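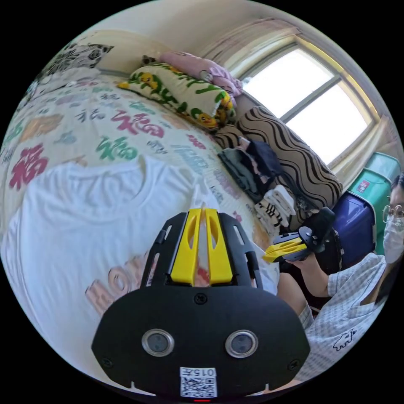

August 6, 2020

Dye bench, second try at the onion skin yellow. Gert saved me a whole grocery sack of skins over July (bless him, his kitchen must smell amazing) and I finally got them all into the big pot this morning. Used 2000 ml of water, skins pushed down under a plate, and held it just under a simmer for 2 hours. I let it boil last time and the color went brown and sulky, so I babysat the thermometer and got no other work done at all.

Strained through the old Visser cloth. Lovely deep orange in the jar! Cotton swatches went in with the alum, 15 g, same bag as before. Lizelle thinks that bag is too old and maybe she's right, it has gone lumpy, but it dissolved fine once I crushed it with a spoon.

Swatch weight before dyeing was 198 g, all the plain weave from Skivero. I had scoured it twice and the rinse water still came off a bit yellow the first time, so scour again if you're using that bolt.

Pulled the first strip early and it's a nice butter color. The rest is sitting in the pot overnight with the lid on. Bongani, please don't tip it out, it isn't soup!

Still to do: light test on the window sill, half of each strip under foil. Ask Nuria if she kept any of the iron water from her walnut batch. Need more string.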